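The woman who runs the Arboleda seed library didn't want her name in this piece, and she told me so before I'd even sat down. "Put the beans in," she said. "The beans are the interesting ones." So no name, but plenty of beans, because we talked for most of an afternoon and I'd say four-fifths of it was beans.

If you haven't come across a seed library, the idea is pretty simple. You borrow a packet in spring, you grow the plants, you let a few of them go to seed, and you bring some back in the fall. Arboleda's has been going for 13 years, first out of her own garage and now from two rooms behind the old feed store on the Corholm road. She grew up on a farm out that way and moved back after a long stretch working in insurance, which she describes as "fine, a lot of phone."

I asked how it started and she laughed at me a little. "With a jar," she said. "My aunt left me a jar of pole beans and no instructions. I put in half of them and kept the other half in case I killed the first lot. I did kill the first lot! Slugs." The second half made it, and by the end of that summer she had more beans than she could eat or give away, so she took them to a church sale in envelopes and people started asking what else she had.

She had nothing else. But she wrote down what they wanted, went home and started writing letters.

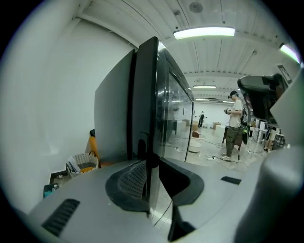 The letters are my favorite part of the whole story. She wrote to anybody she could think of who might still have an old vegetable growing behind the house, and people wrote back — long letters, some of them, with seeds taped to the page. One man sent a squash seed and four pages on his feelings about squash. A retired school cook mailed her a lettuce she'd been keeping going since her wedding. "She said it bolts if you look at it wrong," she told me. "It does, too. I love it. I wouldn't give it to a beginner."

The catalog stands at 851 varieties now, and she knows that number to the packet because counting them is her winter job. Every November she goes through the lot, pulls whatever is getting old and makes a list of what has to be grown out next year before it quits sprouting. Onions and parsnips worry her most. "An onion seed gives you a year, maybe two. Tomatoes will wait for you. Tomatoes are very patient."

I wanted to know what happens when people don't bring anything back, as I have personally failed to return seeds to a place like this (basil, a bad year, I'm sorry). She waved it off. Roughly a third of borrowers return something, she thinks, and that's enough to keep the shelves going. The bigger headache is crossing. Someone grows two kinds of squash side by side, the bees do what bees do, and the next person gets a thing that looks like a gourd and tastes like a wet envelope.

"I had one come back labeled zucchini," she said. "It was round, it was orange, and you could have driven nails with it. I grew it again just to see. Worse!"

So these days she asks new members to stick with beans, peas, lettuce and tomatoes for the first couple of seasons. They mostly pollinate themselves and they forgive you.
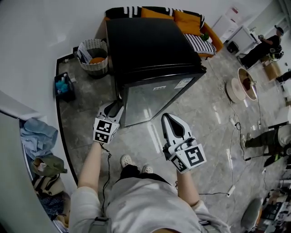
We got onto storage after that, and I took more notes than I'll ever use. Her rule is that seeds need to be dry first and cool second, and she's firm about the order. She dries everything on old window screens for a couple of weeks, and she tests a bean by biting it. If her teeth leave a dent, it goes back on the screen. Then it's paper envelopes, then glass jars with tight lids. She has no time for plastic bags.

Germination tests happen on damp paper towels on top of her water heater at home, ten seeds to a towel. If fewer than six come up, the variety goes on the worry list. There were 37 on it when I asked, and she could tell me the sad history of every one.

The one she talked about most was the Fladora, a flat, speckled pole bean that used to be grown all over the valley and then pretty much vanished. She hunted for it for years. It finally came in an unmarked coffee can, dropped off by someone clearing out a shed, and only three of the seeds sprouted. Last fall she had enough to lend out again. She cooked me a bowl before I left, with butter and a bit of onion, and I'm still thinking about it.

Borrowing is free, and the rooms are open most mornings until the end of October. Bring your own envelopes if you've got them. She's always short of envelopes.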